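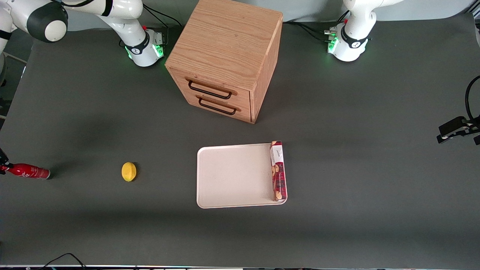 Paora Harawira has been making small furniture for 25 years, and when I ask him what people get wrong about a two-drawer cabinet he laughs and goes to put the kettle on, which I take to mean we'll be a while.

"They think small is easy," he calls over his shoulder. "You can hide a lot in a wardrobe! A little cabinet sits up on a table where everybody's nose is level with it, and if one drawer is hanging a bit lower than the other, well, there it is."

Light oak is his favorite for this sort of thing, and has been ever since an early job for a shop called Malý, when he made 48 of them over one long winter and says he still dreams about the drawer fronts. He likes a top where the grain shows plainly and catches the light, and he'll turn a board over and over before he decides which face gets to be seen.

"My wife says I spend longer choosing the top than I spent choosing our house," he says. "She's not wrong, I'm afraid. But you look at the top every single day, don't you? You put your keys on it, and your tea."

The handles are a subject all their own. Paora started out with little round wooden knobs (he has a jar of leftovers by the window, and he made me take one home) and he resisted wire handles for years. It was Danica Tomić, who runs the homewares shop Kultuvel and has sold his cabinets since the beginning, who talked him round to long black ones.

"I told him, think about somebody with sore hands," Danica says when she joins us, bringing a bag of plums from her sister's tree. "A long open loop, you can get all your fingers through. And the black looks so handsome against pale wood. He sulked until February and then he rang me and said fine, send me 30 pairs."

"I did not sulk," says Paora.

"You sulked beautifully."

I ask what people keep in them, and here the two of them really get going, talking over one another and passing the plums. Danica has one in her kitchen with tea towels in the bottom and, in the top, all the things she swears she'll sort out one day: string, birthday candles, the spare key to a bicycle she no longer owns. Paora's holds seed packets. One customer over in Pukham keeps letters in hers and writes to him every year to say the drawers still run nicely.

Does he ever put the wrong thing in one? He thinks about this for a good while.

"Lemons," he says at last. "Put them in a drawer and you forget you've got them. Keep your lemons out on a tray, where you'll see them, and your biscuits too, if you can trust the household. Drawers are for things that can wait."

Danica says her biscuits have never waited for anything, and reaches across him for the teapot.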